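### 3.2 Equipment planning

Collection was budgeted around hand-held grippers in place of further arm time. The Bemton arm had been booked solid since January, and a second one was outside the grant. A hand-held unit from Sornetti was quoted at 400 pounds, against 2,000 for the Crabtree model with its own wrist sensor. We ordered 3 of the cheaper units and kept the balance for spares.

Two costs were left out of the first plan drawn up by Ashworth. Finger pads were priced as a one-off purchase, although they are a consumable and should be listed per period of use. Test objects were also missing. Phone cases were added to the list at low cost, in a plain bright colour that stands out on a white surface (Figure 2).

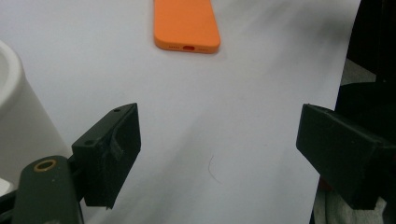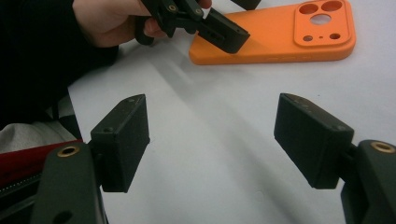

**Figure 2.** Orange phone case on a white work surface, viewed from a hand-held gripper with its fingers open.

Spare pads now take up nearly a tenth of the equipment line. Nandell supplies them in packs of 2, so an odd number of worn fingers leaves stock unused. Delivery time was not costed, and groups working to a fixed end date should order the first spares with the units themselves. Repair labour is treated separately in Section 3.3.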